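Storing dried beans and rice long term in a small apartment
Posted in Kitchen & Pantry by Trillari, April 10, 2018

I buy dried beans and rice in bulk and live in a two-room apartment with no real pantry. Since February I have had small brown beetles in the rice twice. I threw everything out both times and wiped the shelf with vinegar. Is there a way to keep 12 pounds or so on hand without this happening again? I don't have a chest freezer, only the one on top of the fridge.

Murnis
Member, 3000 points

The eggs are usually in the bag when you buy it, so vinegar on the shelf won't do much. Freeze each new bag for four days, let it come back to room temperature while it is still closed, then move it to something with a tight lid. Do one bag at a time if your freezer is small. Plastic bags are no good for storage — the beetles chew through them.

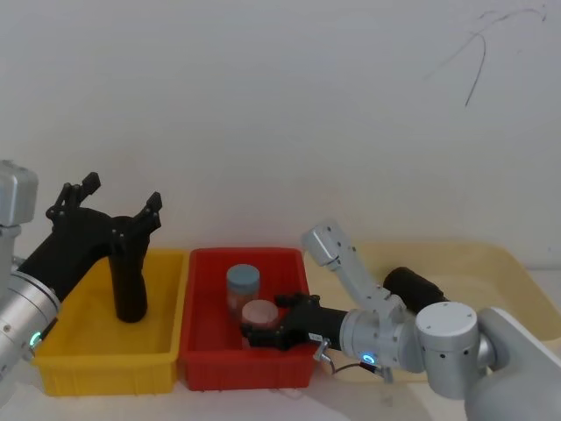 Filed under: Bins, Jars & Containers

Thammasiri
Member, 14 posts

Agree on freezing. I would add that open bins are fine for grouping things on a shelf, but the food itself needs its own lid. I use jars with a rubber gasket and write the month on masking tape. White rice keeps for years. Brown rice goes rancid, so only buy what you will eat in a few months.

Old beans are safe but take forever to cook. Soak them overnight with a pinch of baking soda.

Idier
New member

bay leaves. my mother put 2 in every jar and we never had bugs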